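Do you really need a combination microwave?

Posted in: Kitchen, Grumbles

My sister-in-law has been on at me since December to replace our microwave. She has one of those that grills and bakes and steams and, for all I know, does the ironing. The brochure she left on our table said it had 100 programmes. I have now used microwaves for most of my adult life and I think I have used two programmes, and one of those was by accident.

So I read up on it, which was a mistake. There is a whole world of people writing about microwaves, and most of them seem very pleased with whatever they have just bought. One page claimed you could roast a chicken in a combination model and "never look back". I would look back. I would look back at the oven, standing right there under the hob, which already roasts chickens.

What do we use ours for? Leftover soup. Porridge when the small saucepan is dirty. Softening butter, badly. Milk for the last coffee of the day. Potatoes, if it's gone seven and no one has thought about dinner. I asked Ans Coppens from down the road, who cooks far better than I do, and her list was nearly the same as mine, with frozen peas added. She has never set the clock on hers either.

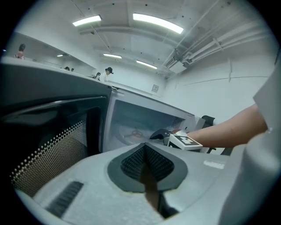
The sales talk always comes back to even heating. I'm not convinced. Every microwave I have owned, dear or cheap, has given me a bowl of stew that was lava round the rim and fridge-cold in the middle. The cure is free: stop it halfway, stir, put it back, then let it stand for a minute. You can also push the food out into a ring with a gap in the centre, which works well with rice and mash and looks daft. Putting the bowl off to one side of the turntable helps too, as it travels round more.

Then there's the cleaning, where I am even less of a believer. I tried the Gikeck microwave steam pot, a plastic thing you fill with vinegar and water. It cost me 9 pounds at Kinnear, the hardware shop, and it steams. So does a mug with a slice of lemon in it. Three minutes, leave the door shut for another five, wipe round with a cloth. Lift the glass plate out and do it in the sink, and don't forget the ring with the little wheels underneath, where all the old crumbs go to live. The Gikeck pot is now at the back of the cupboard with the egg poacher.

The one thing I would look at if I did buy a new one is the door. Which way does it open, and what is next to it? Ours at the old flat in Zendham opened against the wall, so you had to reach round it with a hot bowl every single time. Measure with the door wide open and your arm in, holding a dinner plate. You won't find that in the brochure, which gives you the width of the box and stops there.

And measure your plates! The Brirnetholm ones my mother gave us are lovely and enormous, and they bump the sides in half the microwaves I have tried. You hear a clunk, the plate stops turning, and there goes your even heating.

My sister-in-law says I'm being stubborn and that I'll come round once I've tasted her grilled aubergine. I have tasted it. It was nice enough, though it took her so long to find the right setting that we ate the bread first.

If any of you own a combination model and still use the grill after the first couple of months, write and tell me what you make in it. Jacket potatoes don't count.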